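Studded building brick

A studded building brick is a small molded plastic block with raised round bumps, called studs, on its upper face. The studs fit into the hollow underside of another block and hold it by friction, so that the two pieces stay together without glue and can be separated again by hand. The best known bricks of this type are made by LEGO, and many other makers sell pieces in a similar style.

Form

The common shapes are the brick, the plate and the tile. A brick is tall enough to build a wall. A plate is a flatter piece with the same studs, and a tile is flat with no studs on its top. Pieces are usually named by their studs, with the short side given first, so a plate with two rows of three is a "two by three".

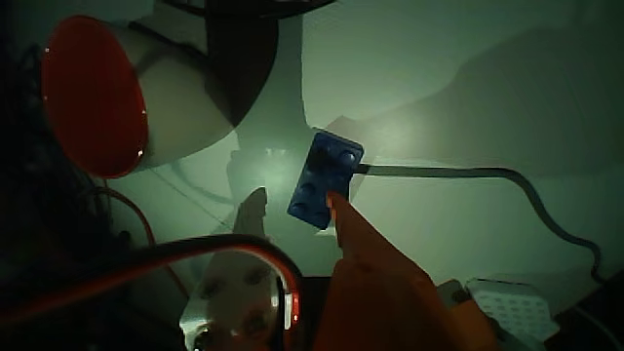 A blue plate-shaped piece with paired studs, beside a thin gray cable.

Blue is among the older colors in most ranges, together with red, yellow and white. The shade is not always equal between makers — a royal blue from one factory can look almost purple next to the blue of another. Collectors who buy mixed lots often sort by shade before they sort by shape.

Use on the desk

Outside of play, bricks are often used as small household parts. A common use is the cable holder: the cord is laid in the gap between two studs, or passed through a piece with a hole, and the brick is fixed to the edge of the table. The Gravlow pattern, described by Ivana Aravena in a hobby booklet of 20 pages, uses only flat plates and needs no tools.

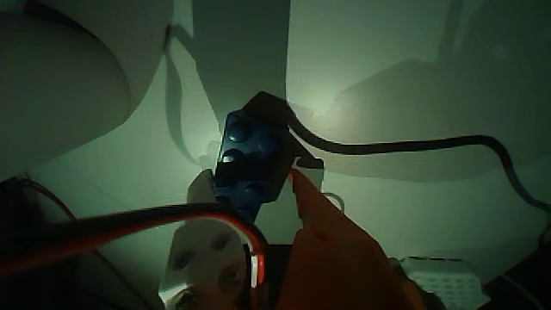
Thin cords are more easily held than thick ones. A cord which is pressed too hard between studs can be damaged in its outer cover, and for this reason Aravena advises to leave a little play on both sides of the brick. The cord should bend in a wide curve after it leaves the holder.

Collections

The Rallier collection in Frimpong holds 1,592 loose pieces, of which 605 are blue. It is open to visitors from April, and its pieces are kept in shallow drawers by color. A smaller collection at Virnlow has 700 pieces, mostly plates.
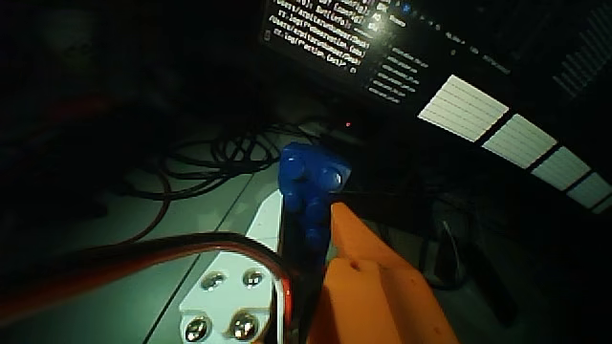
Both collections keep their lists on a computer, with one entry for each shape and color. Glossy pieces are noted separately from scratched ones — the studs normally lose their shine first, as they receive the most handling.

Care

Bricks are washed in lukewarm water with mild soap and left to dry in the air with the studs down. Strong sunlight turns white and blue pieces yellowish over the years.

See also: Baseplate; Cable clip; Construction toy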